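Member Forum: Dilar Open, Revised Start Times
Reading time: 2 minutes

luria_starter
Members are advised that the second round of the Dilar Open will begin two hours later than published. Hole assignments and pairings are unchanged. Spectator parking at Leite remains open.

fairway612
Thank you for the notice. I must respectfully object to keeping the pairings. A late start places the final groups at risk of finishing in poor light, as occurred in March.
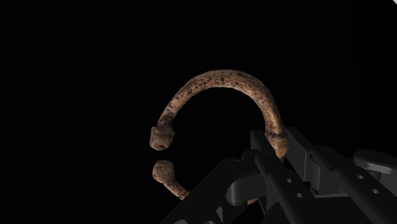
Replies

luria_starter
The point is noted. Under the tournament conditions, play may be suspended and resumed the next morning. Pairings are changed only if a full round is lost.

back_tee_50
I support the decision. Players have arranged travel and caddies according to the posted sheet, and a two-tee start would disrupt nearly 50 of them.

fairway612
With respect, a two-tee start was used at Celix under similar conditions and was completed on time.

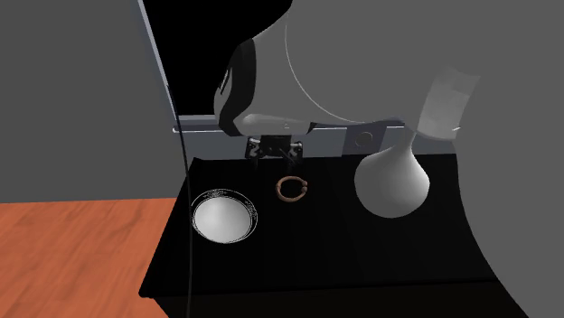 White robot arm above a small copper-brown ring.

back_tee_50
Celix is a shorter course with returning nines. The tenth tee at Dilar is a long walk from the clubhouse, and shuttle service would be required.

luria_starter
Both positions will be forwarded to the rules office. Ticket holders may use the same ticket if play carries over.

Comments

gallery_rope: Will the practice range open at the original time?

luria_starter: Yes. The range and putting green are not affected.

Contact the forum office | Copyright Dilar Open | Back to top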